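Takoton Building Residents' Association
Minutes of the regular meeting, Tuesday, 7:00 p.m., ground floor meeting room

1. Opening
Quorum was met with owners of 60 units present or by proxy. The January minutes were approved with one correction: the dryer vent invoice was from Szénási, not Grirnulov.

2. Laundry room water use
Meter readings for the quarter were received. Consumption was 183 cubic meters. Washer 2 continues to fill past its set level. Vodadano has tested the inlet valve and recommends replacement. Motion to approve the work carried, two opposed.

3. Lint and drainage
The floor drain backed up twice during the quarter. Grirnulov removed a mass of fiber from the trap both times. The contractor's note names high-pile fabrics as the main source and advises a finer mesh screen on the standpipe. Screens will be fitted to all washers before the next meeting. Owners asked whether fuzzy items should be barred from the machines. No motion was made. The posted rules will be reworded to request a cold, short cycle for them. 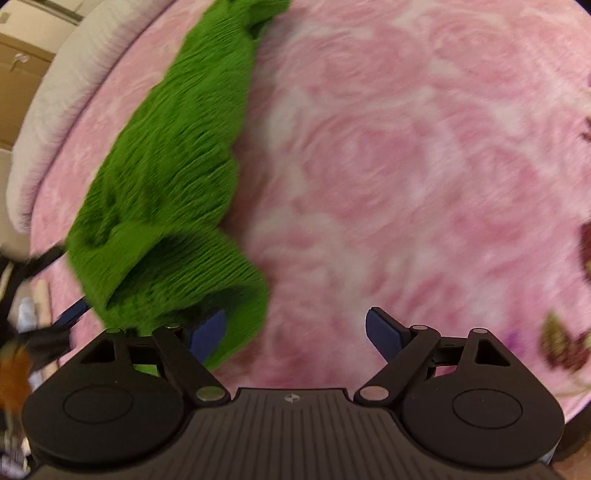 Item 3: green fabric with a fuzzy or knitted texture.

4. Dryer charges
The present rate does not cover gas and service. An increase of 10 cents per cycle was proposed. Discussion covered the card reader, which rejects some older cards. Motion carried. The new rate applies after notice has been posted for two weeks.
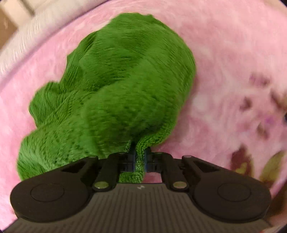

5. Other business
a. The folding table has a loose leg. Referred to maintenance.
b. Unclaimed items will be held for 60 days, then donated.
c. Request for a second bench deferred.

Adjourned 8:10 p.m.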